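Why Do We Pretend to Eat?

Have you ever served somebody a cup of tea with no tea in it? And did they pick it up, take a big noisy slurp and say "Mmm, delicious!"? Then you already know a great deal about pretend food, maybe more than most grown-ups remember. Let's take a nice slow look at it anyway, because there is more going on at a play tea party than you might think.

It starts with the things on the table. A good pretend meal doesn't need many. You want something to drink from, something to put the food on, and something that could be food if you squint a little. A mug and a plate can be perfectly real. It's the food that does the pretending! 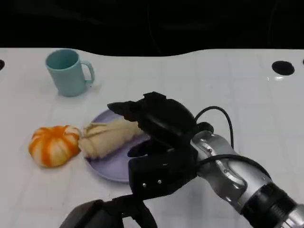
A bread-like toy on a lavender plate, with a striped pumpkin toy beside it and a mug behind.

Now, how does your brain know that a toy is supposed to be bread? It can't smell it, and it certainly shouldn't taste it. What it does is hunt for clues. Color is a big clue. Real bread turns tan or brown in the oven, so when you see something beige your brain starts thinking about bakeries. Shape is another one. A croissant is made by rolling up a flat piece of dough, and all that rolling leaves folds, so a toy with folds in it looks as if a baker had been busy with it. Put the two clues together and your brain says "bread!" before you've even had time to wonder.

Pumpkins have their own clues. If you run your hand around a real pumpkin you'll feel bumps and dips going from the top to the bottom. Those bumps are called ribs. Toy makers love ribs, because even a very small toy with ribs and a bit of orange makes people think of pumpkins. The stripes can be any colors the maker fancies (real pumpkins and their squash cousins come in stripes too, so it isn't as silly as it sounds).

And then there is the plate, which does a quiet but important job. Put a toy on the floor and it's a toy. Put the very same toy on a plate and suddenly it's lunch! The raised rim around the outside helps keep things from rolling away, whether they are real peas or pretend ones.
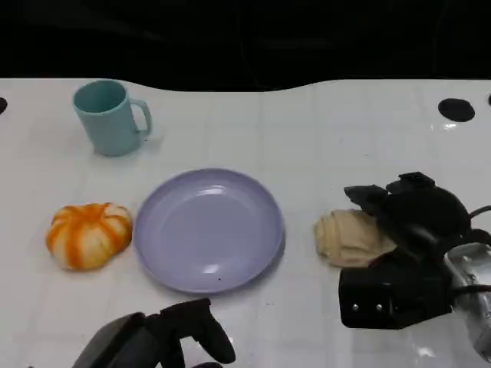
An empty plate, with the pumpkin toy on one side and the bread toy on the other.

An empty plate is useful in a game as well. It might mean that dinner is late, or that a hungry dragon got there first, or that you are the cook and have to choose what to serve. You could try it at home with 2 soft toys and a plate. Ask a friend to guess what each food is, and then ask which clue helped them most, the color or the shape. Keep pretend food out of your mouth, of course, and save your chewing for the real thing at snack time.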